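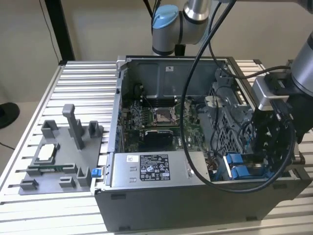 *A tower on its side with the panel off. The CPU socket is empty.*

## From the Bench: the Great Tower Refresh

Readers of the October issue may remember a cheerful promise that the old office towers would be back under their desks "shortly." We would like to withdraw the word "shortly" and replace it with nothing in particular.

The plan was modest. The Wusholm office had 44 desktop towers, all bought in the same budget year and all now slow in the same way, and someone worked out that new memory and a good cleaning would cost less than replacing the lot. This was correct. It also assumed that every tower with the same badge on the front had the same parts inside, which was adorable.

So far we have opened them all and finished most. A few notes for those who keep asking in the hallway:

- **Dust.** Yes, there was dust. The machines from the second floor had the most. The second floor has been informed and denies everything.
- **Processors.** These come out only when the old thermal paste has gone to chalk. Please don't lean over an open socket to see what it looks like. The pins are small and your lanyard is not.
- **Graphics cards.** They stay with the tower they came in. The design team has asked if they might be "redistributed." They may not.
- **Memory.** We ordered 302 sticks from Dallunix to cover this office and the Nnaji building, and the delivery note said 302, and the box agreed with the delivery note. We mention it only because it hasn't happened before.
- **Power supplies.** If yours hums, write that on the form. "Makes a noise" has been received and is not helping.

A word about the blue bits. On these cases, blue plastic generally means you can work it by hand, without a screwdriver. It does not mean you should work it by hand under your desk at four in the afternoon to find out what it does. Two people did. Their hard drives are fine, and so, we are told, are they.

If your tower is still with us, you have a loaner laptop and a slip with a Zotix ticket number on it. Keep the slip. Ticket 524 belongs to whoever left a holiday card, two paper clips and a cough drop inside the case — we have them in an envelope and would like to know how the cough drop got past the grille.

Collection is from room 712, mornings only. Bring the loaner, its charger and the slip. Bringing the loaner and somebody else's charger has been tried, and we do look at the label.

Side panels will be back on before anything leaves the room. We had one request to keep the panel off "for airflow." The answer is in the form of a cat hair collection we would be glad to show you.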